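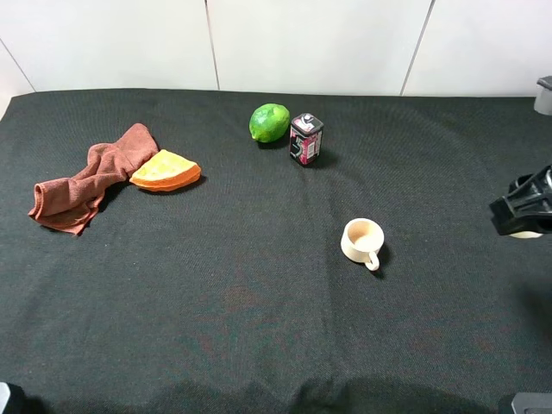 Lime, cup, tin, brown towel. Thursday.

Day 6 of the no-coffee month and I am still waiting for the clear head I was promised. The Weltance newsletter says the fog lifts by day 3. Mine came in on day 2 and has made itself comfortable.

Up before the alarm, hot water with lime. The lime is supposed to "wake the system." It woke up a small cut on my thumb. I drank the whole mug anyway and then stood in the kitchen waiting to feel something, and what I felt was that I wanted coffee.

Bus to Grolport was late again, so I read the comments under the plan. Every one of them sleeps like a baby now. Skin glowing, knees better, one woman says her marriage improved. I don't believe in a drink you don't drink doing all that. The people who gave up on day 4 aren't writing in, are they?

Headache from ten until lunch. Work was slow. I read the same page of the Bolger contract over and over and couldn't tell you one thing in it. Had a mint tea at three, which tasted like hot toothpaste.

Sleep, to be fair, has been a little better. But I also stopped watching TV in bed this week, and the upstairs neighbors are away, so I'm not handing the credit to the lime just yet.

They want 40 dollars for the "second phase" powder. Looked at the back of the packet in the store - chicory, mostly, and something called Drakoditz blend with no list of what's in the blend. Put it back on the shelf. Bought bread and more limes.

Will go to the end of the month out of stubbornness. There's half a bag of the dark roast in the freezer and I know exactly which drawer.

Last updated: Thursday, 9:40 pm

This site uses cookies. By continuing to browse you agree to our use of cookies.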